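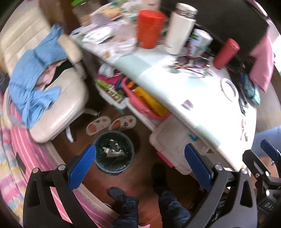 # Clemen wants your messy desk, and it's paying by the half hour

Clemen, which sells software for training household robots, has begun asking people to tidy up their own rooms while holding a pair of grippers. The scheme is called Ola. Those who sign up are lent the tools for a month and paid for each 30-minute session they send back.

The idea is easy enough to follow. Instead of steering a robot arm from a desk somewhere else, the person squeezes the gripper themselves and a camera on it records what the fingers do. Picking up sunglasses, putting a cup back, dropping wrappers in the bin - it all goes into the pile, and a robot with similar fingers is later trained to copy it.

Clemen says it has 251 homes signed up and wants 2000 by February. It has not said how many of those homes have sent in anything it could use. We asked twice.

The firm's case is that real rooms are better teachers than mock kitchens. A bin out on the floor, slippers left beside it and a desk with no clear space are hard for a machine, and a tidy test room has none of them. That much is fair. What is missing is any sign that a robot has learned to cope. The launch video shows people doing the chores, with two short clips of an arm at work at the end, both of them on a bare table.

Stesari, a rival that sticks with remote control, argues that hand-held tools teach movements a robot arm can't always make. A person leans, shuffles their feet and turns a shoulder without thinking. An arm bolted to a stand does none of that. Stesari has its own kit to sell, of course, and its operators are slow - its demo of a glasses case being opened was speeded up.

Then there is privacy. A camera pointing down at a floor also takes in papers, clothes and whoever is standing nearby. Clemen says faces are blurred before anyone looks at the footage, but its terms make no mention of letters or printed sheets left out on a desk.

Gavalas, the housing group that had been due to try the robots in its flats this spring, has put the trial back and given no new month. Clemen is still taking sign-ups for Ola, and the pay per session has not changed.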